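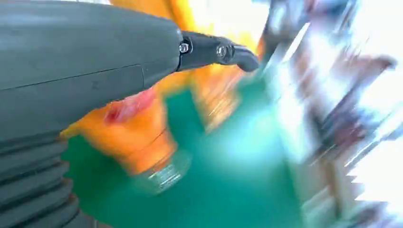 Dark gray housing with its thin seam and a few small scuffs.

June 2024, Thursday evening

I came home from the church hall at ten and I should sleep, but my head is still full of boxes. So I write a little, in English, because I promised to myself to keep this diary in English until the trip is finished.

The shipment for Tzavaras is closed. It has 33 boxes, and I have written the contents on each one in two languages, theirs and ours. Most are school books and the reading primers from Culedier. The rest is bed sheets for the girls' dormitory and some hymn books which the congregation in Tzavaras asked for by title. I was glad for this letter. In other years we sent what we had, and I remember a whole carton of winter gloves which went to people who have no winter. They thanked us very politely for the gloves. I am still a little ashamed.

Rukorex will collect on Monday morning, before eight if the driver is the same as last year. The price went up again. We paid the difference from the bake sale money, and I don't like it, as this money was collected for the roof. At the meeting I said so. The others said that books in our hall in Flurneck teach no child to read, and they are right, but the rain comes in over the beds also while the children are reading. We agreed that the roof gets the first offering in November. I wrote it in the minutes with a line under it.

At the prayer time there were 19 of us, more than I expected on a weekday with such nice weather outside. We read from Nehemiah, the part where each family repairs the wall in front of its own house. I have read this chapter many times as a list of difficult names and I was always a bit impatient with it. Tonight I thought about how long it must have taken to write them all down, who repaired which gate, and that somebody wanted it to be remembered. Afterwards a woman prayed in her own language, which I also speak, and it went into me more directly than I was prepared for. I had to look at the floor.

My own situation is not so clear. The team leaves in 8 weeks and I have the ticket, but I still don't have the vaccination paper, and the office sent me a form which I had already sent to them. I telephoned. The lady was kind and told me to send it again. I also worry about the teaching. They want that I take the older class in the mornings, with the primers, and I have only taught adults. Adults pretend that they understood. Children, I think, look out of the window.

I practiced the first lesson in the kitchen while the soup was cooking. It is about a goat and a bridge. The sentences are short and good, only there is one word for "bridge" which my grandmother would not have used, and I don't know if in Tzavaras they say it her way or the book's way. I will ask in my next letter. It is a small thing, but if the teacher says a strange word in the first minute, the class has its joke for the whole summer.

Father, I am more nervous than I showed tonight. Give me patience with the form and with the people who decide about money, and with myself when I am short with them. I was short with them — I should say sorry on Sunday, before the service and not after.

Tomorrow: buy more tape, call Rukorex about the customs list, return the hall key, write to Tzavaras about the bridge.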